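# Qui sommes-nous ?

Lopes vend des gobelets, des tubes et des plans de travail à des gens qui en ont besoin et qui, pour la plupart, ne nous ont jamais vus. Cette page est censée y remédier. Le service commercial de Kollport, notre principal distributeur, nous la réclame depuis octobre, et nous avons fini par céder.

La maison a commencé dans l'arrière-boutique d'une droguerie, avec 48 références et un catalogue agrafé de travers. Nous en sommes à 1 185. Le catalogue est désormais relié, ce qui a réglé le problème des agrafes et doublé le prix du timbre. 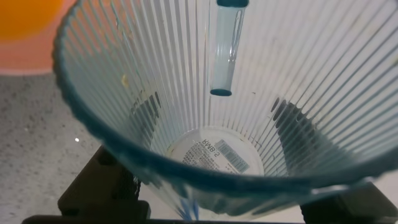

Notre spécialité reste le petit contenant transparent. On nous demande souvent s'il y a vraiment tant à dire sur un gobelet en plastique. Il y a tant à dire que nos clients changent de sujet. L'écartement des nervures, l'épaisseur du bord, la teinte du plastique : chacun de ces points a occupé chez nous au moins une réunion, parfois avec des éclats de voix.

## Ce que nous faisons de nos journées

Nous recevons, nous trions, nous étiquetons. L'étiquette va au fond, à l'intérieur, et cette décision nous vaut du courrier. Certains la voudraient sur le côté, d'autres la voudraient à l'endroit, quel que soit le sens dans lequel ils se tiennent. Nous transmettons ces demandes à la géométrie.
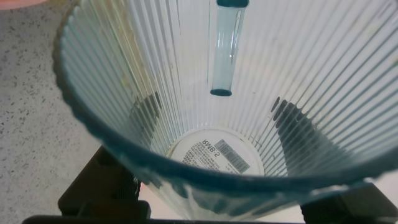

Les modèles qui ont vécu restent au banc d'essai, où ils vieillissent sous notre surveillance. Un gobelet neuf est toujours flatteur. Au bout de quelques mois de service, on sait enfin ce que l'on vend, et il nous est arrivé de retirer un article que nous aimions beaucoup. La gamme Skendow, par exemple. Elle était ravissante et fuyait.

## L'atelier

Nous occupons 2 niveaux à Ilby, au-dessus d'un marchand de pneus.

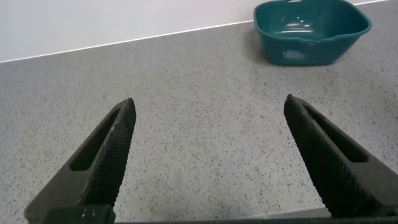
Nos plans de travail ont leur propre page au catalogue, et nous utilisons les mêmes. Le coloris le plus demandé est le gris clair moucheté de sombre, mat, un peu granit, un peu terrazzo selon l'humeur de l'acheteur. Il pardonne les miettes et dissimule parfaitement les petites vis, que nous cherchons donc à quatre pattes.

## Nous écrire

Commande minimale : 3 000 pièces pour les gobelets, une seule pour les plans de travail. L'atelier se visite le jeudi matin, sur rendez-vous. Le café est offert, dans des tasses en faïence.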